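Home | Your Stay | Guest Manual | Contact

Ledwood Cabin: Guest Manual
Section 7. Arrival and Heating

Check-in opens at 3 p.m. If you expect to arrive after dark, switch on your headlights at the Shirima mailbox. The turn comes up quickly.

1. Park on the gravel to the left of the cabin. The right side is the neighbor's access.
2. Enter the door code from your confirmation message and press the star key. The handle turns after the second beep.
3. Find the breaker panel inside the hall closet. Breaker 21 is the water heater. Switch it on.
4. Wait 40 minutes before running a bath.
5. Set the hall thermostat. It controls both bedrooms.

NOTE: The loft has its own heater with a dial on the side. It does not follow the thermostat.

CAUTION: Do not set the loft heater above 23 while the windows are shut.

Wood stove

1. Open the damper fully (handle pointing toward you).
2. Lay two small logs and kindling. Split wood is under the porch.
3. Light the kindling and leave the door cracked until the logs catch.
4. Close the door and turn the damper halfway.

CAUTION: Ashes go in the lidded metal bucket only. Leave the bucket on the stone step overnight.

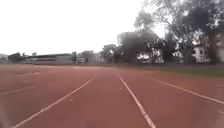 From December until the thaw, the outside tap is shut off. The valve is under the kitchen sink and should stay closed. If the kitchen faucet slows to a trickle, open the cabinet doors to let warm air in and call Mwangi Nyamweya at the number on the fridge.

Trash is collected on Monday. Put the bin at the end of the drive the night before, with the lid latched.

Related pages
Section 8. Kitchen and Laundry
Section 9. Checking Out
Funside Boathouse: Guest Manual
Groceries and Gas in Flokville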